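The cold tea shelf

15 Jun 2020
By Brirkow staff

Bottled tea used to be a September leftover at Takel, something bought warm and forgotten in the car. The shop in Horgate now stocks 14 kinds and sold 4,000 bottles last year. Most go home to the fridge.

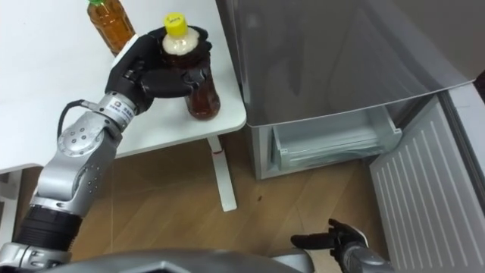

Plain black tea keeps well unopened in a cupboard. Once the seal has gone, it needs the fridge, upright, with the cap done up tight. Takel suggests writing the date of opening on the cap in marker. A yellow cap takes the ink better than a dark one. 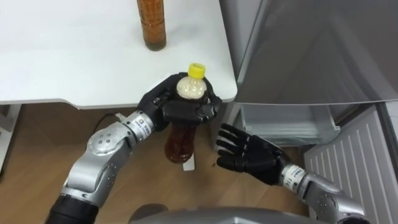 Shaking is a matter of taste. Kozłowski, which bottles for the shop, says its tea can settle and should be turned over once, gently. A hard shake brings up froth, and a full bottle may spill when opened. Leave it on the table until the froth drops, then pour.

Contact us | © Brirkow 2020 | Back to top

We use cookies. Sign up for our newsletter.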